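Acta de la reunión del grupo de trabajo sobre buenas prácticas en celdas de manipulación
Toverico, sede de Ternville
Jueves, 13 de marzo

Preside: Parisa Akbari
Secretaría: Yamila Olivares
Asisten: representantes de Integración, Mantenimiento, Seguridad y Ensayos
Excusa su asistencia: Compras

1. Aprobación del acta anterior

Se aprueba sin enmiendas. Queda pendiente de la sesión previa el reparto del glosario, que se envía como anexo A a esta acta.

2. Estado del borrador

La secretaría presenta la revisión 7 del documento interno "Reglas para el picado en contenedor con brazo articulado". Los cambios respecto a la revisión anterior afectan a los apartados de fijación del contenedor, guiado de cables y registro de ensayos. Integración pide que el texto distinga entre requisito ("debe") y recomendación ("conviene"), dado que en la revisión anterior ambos verbos se usaban indistintamente. Se acepta. La secretaría revisará el documento completo con ese criterio.

3. Fijación del contenedor y marcas de referencia

Se debate si la mordaza de barra es un medio de fijación aceptable o si debe exigirse atornillado. Mantenimiento sostiene que la mordaza es suficiente en banco de ensayo, con comprobación del apriete al inicio de cada turno, y que el atornillado sólo procede en celdas de producción. Seguridad acepta la distinción siempre que figure por escrito en el procedimiento de la celda.

Redacción acordada para el apartado 3.2: "En banco de ensayo, el contenedor debe quedar sujeto a la mesa por medios mecánicos. La posición nominal debe marcarse sobre la mesa de modo que cualquier desplazamiento sea apreciable a simple vista. Si el contenedor se ha movido respecto a las marcas, debe repetirse la calibración antes de reanudar el ciclo."

Ensayos solicita que se admita la cinta adhesiva como marca. Se admite, con reposición cuando los bordes se levanten.

4. Guiado de cables en la muñeca

Trollow remitió por escrito dos observaciones al borrador. La primera propone limitar la longitud del bucle de cable en la muñeca mediante un valor fijo; se rechaza, por depender del modelo de brazo y del recorrido del eje final. La segunda propone comprobar el mazo con el brazo en la postura más baja prevista dentro del contenedor; se acepta y pasa al apartado 4.1 como requisito.

Se añade como recomendación que las bridas se revisen con la misma periodicidad que los dedos de la pinza. Mantenimiento advierte de que el apriete excesivo daña la cubierta y pide que se indique expresamente. Conforme.

5. Objetos de ensayo y estado inicial

Kermani, proveedor de las piezas de prueba, ha consultado qué debe constar en la ficha de cada juego. Se acuerda: dimensiones, material, acabado superficial y código de juego. El color se anotará como dato auxiliar y no servirá por sí solo para identificar una pieza.

En cuanto al estado inicial, se fija que toda serie de ensayos comience con una disposición registrada antes del primer ciclo. Las piezas en contacto con la pared del contenedor se anotarán aparte, por exigir una aproximación distinta de la pinza. Integración recuerda que la trayectoria de entrada debe verificarse contra las cuatro paredes inclinadas, además del fondo.

Se discute si un intento fallido debe contabilizarse cuando la pieza cambia de posición sin ser extraída. Tras el debate se decide que sí, con código propio en el registro. Seguridad vota en contra por considerar que complica la hoja sin beneficio claro.

6. Acceso a la celda

Se mantiene el texto vigente: ninguna persona debe introducir las manos en el contenedor con el brazo habilitado. La recolocación manual de piezas exige parada y confirmación en el mando. El límite de velocidad durante la puesta a punto queda remitido a la evaluación de riesgos de cada celda.

7. Documentación gráfica del banco

Brazo KUKA operando en contenedor metálico con mordaza y marcas de cinta azul en la mesa:

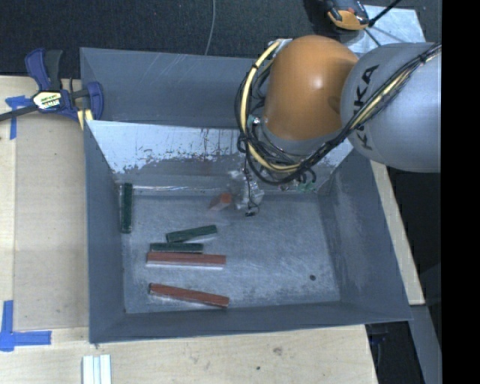
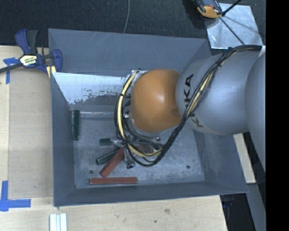

Parisa Akbari observó que el apartado 3.2 no dice quién autoriza la reanudación después de recalibrar, y pidió que se asigne esa función antes de cerrar la revisión. Añadió que, a su juicio, una regla de calibración sin responsable designado no es auditable. Integración propone que recaiga en el responsable de turno; Mantenimiento prefiere que firme quien ejecuta la calibración. Sin acuerdo, el punto pasa a la próxima sesión.

8. Acciones

Secretaría: unificar "debe" y "conviene" en todo el texto y distribuir la revisión resultante.
Mantenimiento: redactar la nota sobre apriete de bridas.
Ensayos: proponer el código de registro para pieza desplazada sin extracción.
Seguridad: aportar por escrito su voto particular al punto 5.

9. Próxima reunión

Se convocará en septiembre, una vez recibidos los comentarios de Kermani y Trollow. Sin más asuntos, se levanta la sesión.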